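Zillcombe Two-Arm Cell: Planning and Set-up Guide
Section 2. Sizing the work surface before you order

Complete this section before you send the order form to Lirnport. Changes to the table size after the order is accepted are billed as a new item.

2.1 Build the trial layout

1. Open the planning tool and load the tabletop you intend to buy.
2. Place the largest item the cell will handle in the middle, between the two arms. Leave clear surface on every side of it.
3. Put small items on a mat at one side.
4. Open the left gripper and bring it to the rim of the center item. Move the right gripper to the mat.

In the sample layout, a round plate with a dragon design takes the center position. The mat on the right holds a red can lying on its side and a brown disc.

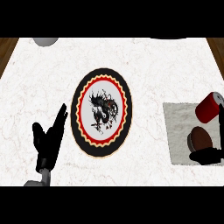 5. Save the layout and note the smallest table that still passes the reach check.

NOTE: The reach check covers the arms only. Mats, trays and bins are not in the base price and must be entered as separate lines.

CAUTION: Do not size the table from the arm data sheet alone. Allow for the grippers — they are listed separately.

2.2 Fill in the budget sheet

1. Enter 2 arms and 2 grippers. The Majimbun gripper is quoted per piece.
2. Enter the table under line 17. Stone tops need a floor load statement from the site.
3. Add 25 percent of the hardware total for installation and spares.
4. Send the sheet to Anjani Wibisono for price review. Farah Sopacua signs for the Rasach site.

Prices are those in force on 7 Dec 2023. Orders sent without a saved layout file are returned.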